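Chapter 4

When the Hand Lets Go Too Soon

Before you start: you will need to have read the section on grip force in the last chapter, and it would help to have your own workshop notebook beside you, because there are a few places where I shall ask you to stop and jot something down.

Most of us come to robotics because we like it when things work. I certainly did, and I remember very well the pleasure of seeing a gripper close on a block of foam and lift it cleanly away. It took me rather longer to grow fond of the days when things went wrong, but those are the days I have learned most from, and so this chapter begins with one of them (and I hope you will be kind to the people in it, who were careful and sensible and still got caught out).

The fault at Sivarley

Sadia Rajput was in charge of a small sorting trial at a workshop in Sivarley. The job was simple enough to say out loud: pick up a household item from the table, carry it over to a cardboard box, and put it down inside. The software, which the team called Rind, chose where the fingers should go and how hard they should squeeze. The grippers came from a little firm called Grilletti, and very nice grippers they were too, with soft pads on the fingers and a sensor in each to feel how hard it was pressing.

For the first week all went well. Then, on the morning of 26 Oct 2019, a glass jar of face cream slipped out of the fingers on its way to the box, struck the edge of the table and broke on the floor beside Faisal Butt, who was kneeling down to plug in a cable. He had a small cut on the back of his hand and a good deal of cream on his shoes. It could have been much worse, and everybody in the room knew it.

Sadia did the right thing, and I would like you to notice the order she did it in. She pressed the stop button first. She saw to Faisal's hand second. Only when the arm was still and the hand was bandaged did she so much as glance at the screen.

What the log showed

The log for that morning held 552 attempts, and 19 of them had ended in a drop. Until the jar, every dropped item had been something light that bounced or rolled, so the drops had been written down as "misses" and the trial had carried on. Please underline that in your mind, if not on the page! A ball that rolls away and a jar that falls are the same fault, and the ball had been giving fair warning for days.

When the team lined up the drops against the sensor readings they found that one pad was reporting more pressure than it was really giving. Rind would ask for a firm hold, the pad would say that it had one, and the fingers would stop closing a little early. On a rough surface you might never notice. On something smooth and round, with a shiny lid and nowhere for the pad to bite, there was very little to spare.

Choosing things to test with

After the accident the team put away everything made of glass and wrote a fresh list of test items. They wanted a mixture of shapes, some easy and some awkward, and they wanted each one tried on its own before it was tried in a crowd. If you are setting up something of the kind yourself, think about how a thing lies as well as what it is, for a bottle standing up and a bottle on its side ask quite different questions of the same pair of fingers. Round containers sitting close together are harder again, as there is so little room to get a pad down between them. A small ball on a cloth makes a good first test, and I still begin with one.

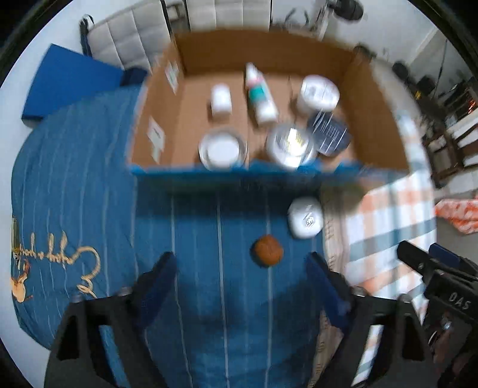
4.1 Drops, slips and near misses

We shall need some words for what happened at Sivarley, and it is worth being fussy about them. A slip is any movement of the item against the pads after the fingers have closed. A drop is a slip that ends with the item out of the hand. A near miss is any event, drop or otherwise, that could have hurt somebody and happened not to.

Turn to a clean page in your notebook and rule three columns, one for each. Then think back over the last practical session you took part in, and write down everything you can remember that belongs in them, however small it seemed at the time. Keep the page, as we shall come back to it in section 4.3 when we look at how to check a pressure sensor against a known weight.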